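Home | Bench notes | Dye garden | Kit | Archive | About

Ondham Dye Notebook

June, the madder saga continues

Started 7.15 am, kettle on before anything else

Right, so where was I. The madder from the lower bed has been drying since I last wrote and it finally snaps when you bend it, which Hamish Treloar says is the only test worth having. (He also says you should leave it three years in the ground, and I dug half of mine at two because I'm impatient, so we'll see who gets the last laugh.) Ground it in the old coffee mill. The mill will never see coffee again. Neither will the windowsill, the radio or my left sleeve.

400 g of ground root came out of that, weighed twice as the first go was with the lid on. Split into two lots. One is going in as it is, and the other I rinsed in cold water first to get the yellows and browns out. I've read so many arguments about rinsing that I can't remember who is on which side any more, but I do know that last summer's unrinsed skeins came out a sort of tired brick and I wanted a proper red this time!

Wool is the plain undyed two-ply from Soomro, scoured overnight and mordanted with alum, a bit of cream of tartar in one pot and none in the other. Labels are strips of old shower curtain with holes punched in them, written in laundry pen. Please, future me, do not go back to masking tape. You know what happened with the weld.

Pot A (rinsed root, tartar): brought up very slowly, over most of the morning. Kept it under a simmer the entire time. The moment you let madder boil you get brown, and I've got enough brown.

Pot B (unrinsed, no tartar): same heat, same time, same stick for stirring, wiped between pots. Added a spoonful of chalk to both, our water being as soft as it is. Jonas Schwaiger has hard water and adds nothing and gets a red you could stop traffic with, and he's unbearable about it.

By lunch A was already a good clear orangey red on the fibre and B was duller and pinker. I nearly fished them out then and there. Didn't. Turned the heat off and left both to sit with the lids on, and went to deal with emails, of which there were many, mostly about the open day and whether the car park floods (it does).

Yoon-hee Seo wrote back about the fading question as well, and that's the bit I really wanted to get down before I forget it. I'd asked how she'd go about testing lightfastness if she had all the time in the world. Her answer is loads of tiny samples instead of a few big ones. Mine have always been one card per colour, half under foil, taped in the south window until I remember it exists. She'd do a proper spread: same wool, same pot, and change only one thing at a time, whether that's the mordant, the chalk or how long it sits. Then compare against a strip kept in a drawer. It sounds so obvious written down. She'd also measure the strength of each dye bath before the wool goes in, so you know what you started with, and for that you only need a few drops of each. 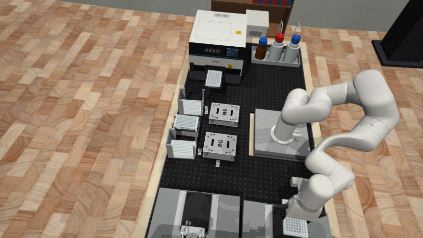
Microplate in the drawer carrier.

So, plan for the window test, before I talk myself out of it:

- 7 mordant mixes, one small skein each, all out of a single madder bath
- a snip of each on card under foil, a snip on card in full sun, a snip in the drawer
- same window for the lot, no moving them when the cat wants to sit there
- write the start on the BACK of the card, in pencil, as pen fades too and then you've learnt nothing

Iron worries me. A pinch of it saddens madder to a lovely plum, but Wendell Schumacher had a whole blanket go harsh on him after too much, and he was weighing carefully. I'll go in at the very end with the iron one and pull it early.

Teatime. Lifted both pots. Oh, A is beautiful! Proper warm red, a touch of orange when it's held to the door, even all the way through apart from one paler bit where I'd tied it too tight. (Figure-of-eight ties, loose, how many times.) B is a dusty rose and I quite like it, though it isn't what I was after. Rinsed until the water ran nearly clear, then a drop of wool wash, then out on the line on the shady side.

Saved both baths. There's always another go left in madder, and I've some silk hankies that would take a peach from the second round. Strained the root as well and spread it on a tray to dry again, and if it goes mouldy this time I'm blaming the shed.

Things we're short of: alum, rubber gloves in medium, pH strips. The new Flerora stockpot is as good as everybody said, thick base, no hot spot, but the handles get very hot so put a cloth by it. Ezekiel Doucet wants us to buy the big Clurell urn with the thermostat and has sent me the page for it more than once. It's 2199 and the smaller one is 299. I've told him we can have the small one and he can stand next to it and feel rich.

Still to do: cut the cards, find the foil, ask Hamish for a bit of his three-year root so I can run it against mine. Also weed the woad. The woad is now mostly dock.

Evening, quick look at the line before locking up. A has dried a shade lighter than it was wet, as they always do, and I'm still very pleased with it. B has gone a bit more towards salmon. Both pinned to the board by the sink if anyone wants a look, and please don't wash your hands over them.

Shared 7 times | 4 comments

Hamish T. says:
Two years! I can see it from here, it'll be all skin and no heart. You can have a bag of mine, but you're digging it.

Jonas says:
Chalk is cheating. Lovely red though.

woolandwater says:
Do you rinse the root in a bag or loose? I lost half of mine down the sink the one time I tried it.
 Reply: In a bit of old net curtain, in a bucket. The first bucket comes off a nasty yellow, chuck that one on the compost.

Older: Weld, and why I no longer trust masking tape | Newer: Silk hankies, second bath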